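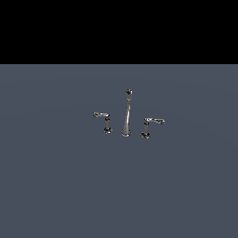
Wollano Tap Task Pack: three-piece set, lever handles

Home Products Task packs Support Contact

Filed under: Household chores > Bathroom

Reading time: 2 minutes

The Tap Task Pack is a simulated bathroom tap for testing whether a robot can turn on the water, turn it off again and wipe down the metal. It has a tall spout and two separate lever handles, all in a polished finish. The parts stand on a plain grey surface with no basin, so you can add your own.

Can machines do this job yet? Partly. In our own trials at Adov, the arm could push a lever round in most runs. Stopping at the right point was harder, and cleaning behind the spout was poor – a person with a cloth is still quicker and does it better. We would not sell this pack as proof that a robot is ready for your bathroom.

What you get

- Spout and two handles as separate models
- 11 starting layouts
- 6 chores, from opening one handle to wiping all three pieces
- 3,079 recorded attempts, failures included

Shiny metal gives many vision systems trouble, and a matt version is supplied for comparison. Water is not simulated in this release. Lever stiffness can be changed in the settings file.

Licences

One licence covers a single site and up to 2,000 runs a day. Larger users should ask the Lyons office for a quote. The kitchen mixer pack, Prundudport, is sold separately and is due in January.

Page last updated 13th December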